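The Brainstorm Has Had a Good Run

By Jade Nguyen
Aug 27, 2019

Every office I have worked in owned a wall of sticky notes, and in every one of them I was told the wall was where the ideas came from. I believed it for a long time. I'm less sure now.

The creativity business is in fine health. You can buy a card deck, a weekend, a certificate or a consultant. In May I took the certificate route, with a two-day course called Open Field, run by a firm called Zedwood. It cost my editor more than she would like printed. There were 70 of us in a hotel ballroom, and by lunch on the first day we had produced, according to the facilitator, 2000 ideas.

I asked what would happen to them. He said that wasn't the point of the exercise.

So what was? Urs Fankhauser, who led the session and has been selling courses like it for most of his career, told me the point was "permission." People arrive at work afraid of looking foolish, he said, and a good facilitator takes the fear away. I liked him. I also noticed that the loudest people in the ballroom before the exercise were the loudest people after it, and that the woman next to me, who designs hospital signs and had the only suggestion I still remember, said it once and was talked over.

Psychologists have been poking at group brainstorming for decades, and the general drift of their work isn't kind to it. People working alone and pooling their lists afterward tend to do better. Groups wait their turn, forget what they meant to say, and edge toward whatever the first confident person liked. None of this is secret. It just doesn't sell weekends.
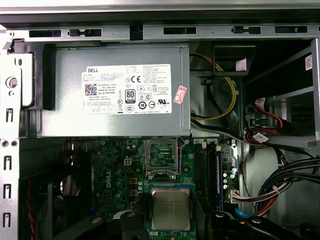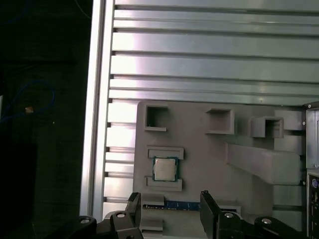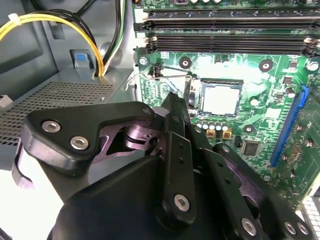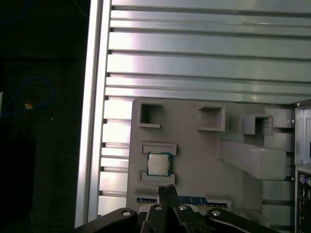 If group sessions do so little, why do companies keep paying for them?

Mostly for reasons that have little to do with ideas. A session is easy to schedule, it can be photographed for the newsletter, and it lets a manager say that everyone had a voice before the decision that was already coming.

Eckhard Kleinschmidt saw plenty of that at Strobel, a furniture maker where he ran the design office for nine years. "We had a workshop every quarter," he said. "Then I would go home and draw the chair." He doesn't think the workshops did any harm. He can't name a chair that came out of one, either.

Manolis Sfakianakis disagrees with both of us. He writes for the stage, in a shared studio at Dollivholm, and says he'd have quit without a room full of people to argue with. Fair enough. But when I pressed him, what he described was three friends reading a finished draft and telling him the second act was dead. That's criticism, and it comes after the work. I would pay for that.

Fankhauser, to his credit, offered me a place on the advanced course. It has a module on listening. I've asked whether the woman with the hospital signs is going, and if she is, I may sign up and sit next to her again.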